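Surface Care & Finishing, Unit 4: Rings, spots, bare wood
Handout, July 16, 2018. Bring back to Thursday lab.

Recap. Unsealed tops take up whatever sits on them. Mugs, paint cans, plant pots. Finish is what buys you time. No finish, no time.

Terms for the quiz:
Ring = outline left by a round base. Center often clean.
Knot = part of the tree. Do NOT sand to get rid of it, you'll dish the board and it will still be there.
Seam = joint between boards. Dirt likes it. So does glue squeeze-out.
Speckle = could be dust, crumbs or open pores. Wipe first, then decide.

Read a top before you touch it. Low light from one side, walk round it, mark rings in pencil.

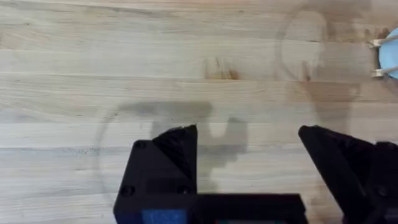
Fig. 4.2 Pale board top, matte. Large ring lower left to center, smaller one upper right, knot near upper middle.

Work order, same as Mulstead bench sheet:
Wipe, dry cloth, let it sit.
100 grit only if the ring is deep. Most arent.
Then finer, always with the grain, whole board seam to seam. Spot sanding leaves a pale patch, worse than the ring.
Vacuum, wipe again.
Oil thin. Gullden or Dewulf, either is fine for class, don't mix on one top.

Gray rings: often water. Black: think iron (can rims, wet steel). Different treatment, see Unit 5.

Oily rags flat outside to dry, never balled up in teh bin.

For lab: one sketch of your own bench top, rings and knots marked, plus which grit you'd start with and why.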